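Fr., 11. Januar

Fotobibliothek vom alten NAS auf den neuen Rechner: was beim Umzug schiefging

Der Umzug der Fotosammlung stand seit Dezember auf der Liste. Ausgangslage: ein NAS mit zwei Platten im Spiegel, darauf ein Verzeichnisbaum nach Jahr und Monat, verwaltet mit Plovex in einer Version, die es seit längerem nicht mehr gibt. Ziel: dieselbe Sammlung auf dem neuen Rechner, verwaltet mit Florine, das NAS danach nur noch als Sicherungsziel. Der Kopiervorgang selbst lief über Nacht und ohne Fehlermeldung durch. Die Probleme fingen beim Import an.

Doppelte Dateien

Florine meldete nach dem Einlesen 879 Dateien als "mögliche Duplikate". Die Erkennung arbeitet in der Voreinstellung mit Aufnahmezeit und Dateigröße. Bei Serienaufnahmen vom Telefon reicht das nicht aus, weil mehrere Bilder denselben Zeitstempel auf die Sekunde genau tragen und die Größen nach Rundung auf Kilobyte zusammenfallen können. Wer hier auf "Alle bereinigen" klickt, verliert Originale.

Ich habe die Liste deshalb exportiert und die Dateien über Prüfsummen verglichen. Das geht unter Linux mit Bordmitteln: sha256sum über den ganzen Baum laufen lassen, Ausgabe nach der ersten Spalte sortieren, mit uniq -w64 -D nur die Mehrfachtreffer ausgeben. Auf der internen SSD ist das eine Sache von Minuten, über das Netzwerk eher ein Nachmittag. Der überwiegende Teil der gemeldeten Paare war tatsächlich bitgleich. Der Rest bestand aus Serienbildern und aus Dateien, bei denen Plovex irgendwann die Metadaten umgeschrieben hat. Letztere sehen identisch aus, haben aber eine andere Prüfsumme.

Für diese Gruppe hilft nur ein Vergleich der Bilddaten ohne Kopfbereich. Chia-hao Tse hat mir dafür ein kleines Skript geschickt, das die Metadaten in eine temporäre Kopie hinein entfernt und erst danach die Summe bildet. Bei JPEG funktioniert das zuverlässig. Bei HEIC habe ich es nach ein paar Versuchen gelassen, die Container waren je nach Telefonsoftware unterschiedlich aufgebaut und die Ergebnisse nicht reproduzierbar.

Zeitstempel und Zeitzonen

Der zweite Punkt betrifft die Sortierung. Plovex hat die Aufnahmezeit aus DateTimeOriginal gelesen und als Ortszeit behandelt. Florine rechnet beim Import in UTC um und nimmt, sofern OffsetTimeOriginal fehlt, die Zeitzone des Rechners an. Für Bilder aus dem eigenen Land ist das unauffällig. Urlaubsbilder rutschen dagegen in den Vortag oder in den Folgetag, und bei Aufnahmen um Silvester landen sie im falschen Jahresordner.

Im Einstellungsdialog gibt es unter "Import / Erweitert" den Schalter "Zeit unverändert übernehmen". Er wirkt nur auf neue Importe. Bereits eingelesene Bilder müssen aus dem Katalog entfernt (nicht gelöscht) und erneut eingelesen werden. Die Dateien selbst bleiben dabei unangetastet, verloren gehen allerdings die in Florine vergebenen Sterne, wenn sie nicht vorher in XMP-Dateien geschrieben wurden. Die Option dafür ist ab Werk ausgeschaltet.

Bei Videos liegt der Fall noch einmal anders. MP4 und MOV speichern die Erstellungszeit laut Spezifikation in UTC, ältere Kameras schreiben dort trotzdem die Ortszeit hinein. Ich habe die Clips der alten Kompaktkamera in einen eigenen Ordner gelegt und mit exiftool pauschal verschoben:

exiftool "-QuickTime:CreateDate-=1:0" *.MOV

Das Kommando gilt für die Winterzeit. Für die Sommerclips sind es entsprechend zwei Stunden. exiftool legt standardmäßig Sicherungskopien mit der Endung _original an, die sollte man bis zum Ende stehen lassen.

Vorschaubilder

Der Vorschau-Cache von Florine liegt im Benutzerverzeichnis und wächst ohne Obergrenze. In meinem Fall waren nach dem ersten vollständigen Durchlauf nearly, also knapp, 100 GB belegt, bei einer Systempartition, die dafür nicht vorgesehen war. Der Pfad lässt sich über die Oberfläche nicht ändern. Ein symbolischer Link auf eine andere Platte wird akzeptiert, muss aber bei geschlossenem Programm angelegt werden. Läuft im Hintergrund noch der Indexdienst, ersetzt er den Link kommentarlos durch ein neues Verzeichnis.
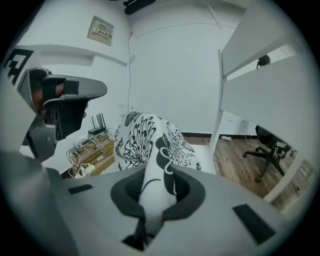
Die Vorschaugröße steht ab Werk auf der höchsten Stufe. Auf der mittleren Stufe ist der Unterschied in der Rasteransicht auf meinem Monitor nicht zu sehen, der Cache schrumpft aber auf einen Bruchteil. Nach der Umstellung muss der alte Bestand von Hand gelöscht werden, Florine räumt die großen Vorschauen nicht selbst weg.

Alben

Plovex speichert Alben in einer SQLite-Datei, Florine importiert sie nicht. Auf dem Weg über Mollah ging es dann doch: Mollah liest die Plovex-Datenbank und schreibt Albumnamen als Schlagwörter in XMP-Dateien, Florine liest diese Schlagwörter und kann daraus Sammlungen bilden. Umlaute in Albumnamen kamen zunächst zerstört an. Ursache war die Zeichenkodierung beim Export, mit der Option für UTF-8 war das behoben. Die Reihenfolge innerhalb der Alben geht verloren, es wird nach Datum sortiert. Damit kann ich leben.

Sicherung

Auf dem NAS läuft jetzt Dreltico mit nächtlichen Sicherungen des Fotoverzeichnisses und des Katalogs, der Cache ist ausgeschlossen. Den Katalog sollte man nur sichern, wenn Florine geschlossen ist. Eine im laufenden Betrieb kopierte Datenbank ließ sich bei mir im Test zwar öffnen, die letzten Änderungen fehlten jedoch. Ich beende das Programm inzwischen per Skript vor dem Sicherungslauf.

Zurückgespielt habe ich zur Probe einen kompletten Jahresordner in ein leeres Verzeichnis und die Prüfsummen mit der Liste von oben verglichen. Keine Abweichungen.

Offen ist noch die Gesichtserkennung. Die Zuordnungen aus Plovex liegen in einem eigenen Format vor, für das ich bisher keinen Konverter gefunden habe. Die alte Datenbank bleibt deshalb vorerst schreibgeschützt auf dem NAS liegen. Wer das Format schon einmal auseinandergenommen hat, kann mir gern eine Mail schreiben.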